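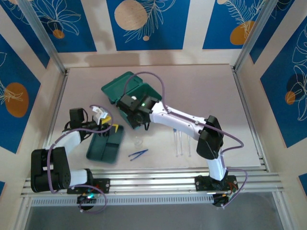
Two arms on one rail: the Plarkon kit after a fortnight

I said in September that I would write up the two-arm kit from Plarkon once it had done some proper work. It has now packed and unpacked the same small lab box more times than I care to think about, so here are my notes.

The kit comes as two arms, a rail and a bag of bolts. It cost me £1,066 through Hekham, who delivered on a Tuesday. Assembly took 8 hours, most of it spent on cables. The purple ones are long enough for full reach, but you have to leave a generous loop at the base or the wrist pulls tight when it turns. The manual doesn't mention this.

For a test job I use a green plastic box with a hinged lid, a pair of blue tweezers and a few glass tubes. Glass is a fair test of a gripper – the jaws have to close gently, and clear tubes on a pale table are hard for any camera.
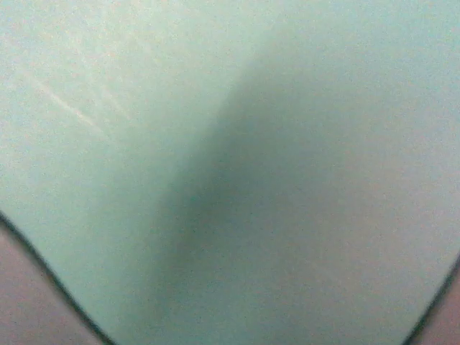

The wrist camera is the weak part of the kit. Close up, you get grain and flat colour and not much to aim at, so I now line things up from further back and make the last bit of the move blind. Ismael Bragança, who has the older Multer arms, told me he does the same with his.

Working both arms over one box is where the kit earns its price. You can bring them in from either side, and the software stops them if the wrists get too close. I had 2 of these stops in the first week, both my own fault.
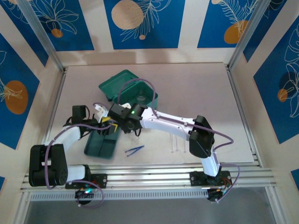 The joints are quiet and hold their position well. I would like a stiffer elbow, as the long forearm dips slightly at full stretch, and Dehghan sell a brace that I may try next. Spare jaws are in stock at Hekham if you wear yours out.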